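News from the Garitz Day Center for Older Adults

The day center at Garitz will change its opening hours and its transport plan from 6/23/18. We ask all families to read this item to the end, also the part on meals.

Until now the doors opened at nine and the last bus left at three. Many daughters and sons wrote to us that these hours do not fit with a working day. Baiba Ozoliņš collected the letters in February and brought them to the staff meeting, and after a long discussion we agreed to open at half past seven and to close at half past five. Guests may still come for half a day. The half day ends after lunch, and a guest who wishes to stay for the afternoon rest should tell the front desk in the morning.

The bus will make two rounds in the morning and two in the afternoon. Uthai Wiriya is still the driver of the first round. The second round goes by Seneviratne Street and the old Ekard mill, so guests who live on that side do not have to walk to the church corner any more. Please be ready at the door ten minutes before the time on your card. If your mother or father uses a walker with wheels, write it on the card also, as the small bus has place for only 4 of them.

Meals. Lunch stays at noon. For guests who arrive before eight there will be a small breakfast with porridge, bread, fruit and tea. Ilgın Şimşekoğlu needs the diet sheet of each guest again, even if you gave it last year. In the old sheets there was no line for swallowing problems, and this line is now the most important one for her kitchen.

Medicine must come in the original package with the name of the guest on it. We had several times pills in an envelope, and our nurse, Tymofii Yatsenko, is not allowed to give them. He is very sorry when he must telephone a family for this, but he will telephone.

The Thursday singing group has asked me to say that it is not only for good voices. I wanted to leave out the name of the day, but they sing on it since many years and they call themselves so.

Questions about the bus go to extension 392, all other questions to Adalberto Holanda at extension 3509.
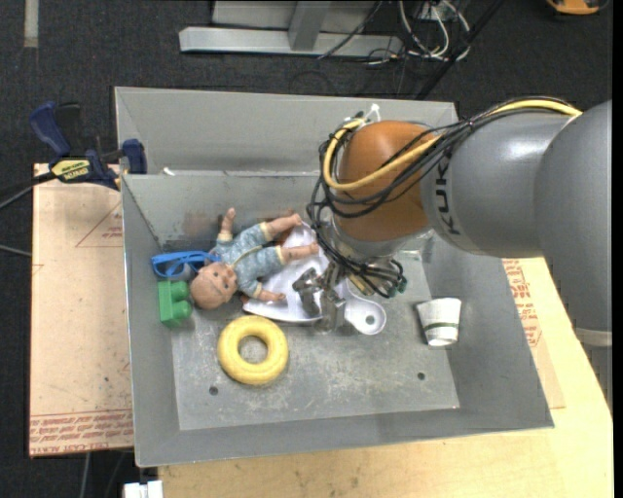
Can my father come for only two days in a week?

Guests may choose any number of days from one to five, and the days can be changed at the end of each month if you tell the office one week before.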